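Winding and fitting a 1:1 current choke for an HF dipole

Applies to: centre-fed wire dipoles and inverted vees, 80 to 10 metres, fed with 50 ohm coaxial cable.

Purpose

A dipole is a balanced load. Coaxial cable is not a balanced line. When the two are joined directly, part of the antenna current flows back along the outside of the braid. The feeder then radiates and picks up noise from the house wiring. Common signs are a high noise floor on 40 metres, a tingle from the microphone case on transmit, and an SWR reading that changes when the feeder is moved. A choke at the feedpoint raises the impedance of the outside of the braid and leaves the current inside the cable alone.

Parts

Ferrite toroid, type 31 material, 61 mm outside diameter (FT240-31)
Thin coaxial cable, RG-316 or RG-400, 1.5 m
SO-239 chassis socket with solder tag
Weatherproof ABS box, at least 100 x 100 x 50 mm
2 stainless steel eye bolts, M6, with nuts and washers
2 stainless steel studs, M5, with wing nuts
Solder tags to suit the studs
Nylon cable ties, 2.5 mm wide
Self-amalgamating tape

The original version of this page specified a Bradex box. Any box with a gasket and blank sides will do. Do not use a box with knock-outs.

Tools

Soldering iron of 60 W or more, drill, 16 mm step bit, 5 mm and 6 mm bits, side cutters, multimeter. An antenna analyser is useful for the last section.

Step 1. Drill the box

Mark the centre of the bottom face and drill 16 mm for the SO-239. Drill the fixing holes using the socket itself as a template. On each side face, drill 6 mm for the eye bolt, 15 mm down from the top edge. Drill 5 mm for the stud, 20 mm below that. Drill a 3 mm drain hole in the bottom face, clear of the socket flange. Remove all swarf before going further.

Step 2. Wind the core

Leave a tail of 100 mm and fix it to the core with a cable tie. Pass the cable through the core six times. Each pass through the middle counts as one turn. After the sixth pass, take the cable across to the opposite side of the core and wind six more turns, continuing round the core in the same direction. The crossover puts the two ends of the winding on opposite sides of the core, which suits the box layout. It does not change the choking impedance by any amount you are likely to measure.

Keep the turns snug and evenly spaced. Do not pull RG-316 tight over the edge of the core. The PTFE will creep under pressure and the inner conductor can end up against the braid months later. If the core has a sharp moulding line, put one layer of glass cloth tape over it first.

Step 3. Prepare the ends

Strip 20 mm of jacket from each end. At the socket end, comb out the braid, twist it and solder it to the tag. Solder the inner conductor to the centre pin. At the antenna end, solder the braid to one stud tag and the inner to the other. Keep the exposed leads under 25 mm.
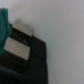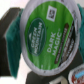
Check continuity with the multimeter before fitting anything into the box:

Centre pin to first stud: less than 1 ohm
Socket body to second stud: less than 1 ohm
Centre pin to socket body: open circuit

A reading between centre pin and body usually means a stray strand of braid at the socket. Remake the joint. Do not try to burn it off.

Step 4. Assemble

Fit the socket from outside with a smear of silicone grease under the flange. Fit the eye bolts with a large washer on each side of the plastic. The eye bolts carry the tension of the wire. The studs carry current only and must never be under load. Leave a slack loop of antenna wire, 80 mm long, between each eye bolt and its stud.

Secure the core to the floor of the box with two cable ties through a scrap of perforated board. Hot glue is not suitable. It softens on a sunny day and on long high-power transmissions.

Step 5. Measure

Connect the analyser centre pin to the socket body and the analyser ground to the braid stud. Nothing else should be connected. Read the magnitude of impedance at the middle of each band you intend to use. The working minimum is 1,000 ohms.

Dale Perron measured his at 3.65 MHz and got 1,916 ohms, using RG-400 on a single core. Values differ between batches of ferrite and with turn spacing, so treat this as one result and not a target. Long test leads will spoil the reading above 14 MHz. Keep them as short as the box allows.

If the reading on 80 metres is low, add one turn to each half. If the reading on 10 metres is low, take one turn off each half. Where both bands matter, use two chokes in series with different numbers of turns.

Step 6. Install

Hoist the box with the socket facing down. Wrap the PL-259 and the first 50 mm of feeder with self-amalgamating tape, stretched to twice its length, starting from the bottom and overlapping by half. Cover this with one layer of ordinary PVC tape against sunlight. Bring the feeder away at right angles to the wire for as far as is practical.

Power rating

With a reasonably balanced dipole the choke runs cool at 100 W on SSB. Data modes are harder on it. Run a ten-minute carrier test at working power with the box at head height and the antenna connected, then switch off the transmitter and feel the core. If it is too hot to hold, the impedance is too low for the imbalance present. Adding turns reduces heating. Reducing turns makes it worse.

Notes

Type 43 material can be used in place of type 31, but gives less impedance on 80 metres. Unmarked cores from surplus should be measured before use, as many are iron powder and will not work here.

Luana Prado asked whether the same choke can be used with an off-centre-fed dipole. It can be placed after a 4:1 transformer, on the 50 ohm side, but the common-mode voltage is higher and two cores should be used.

Last change: stud spacing in Step 1 corrected for the smaller box.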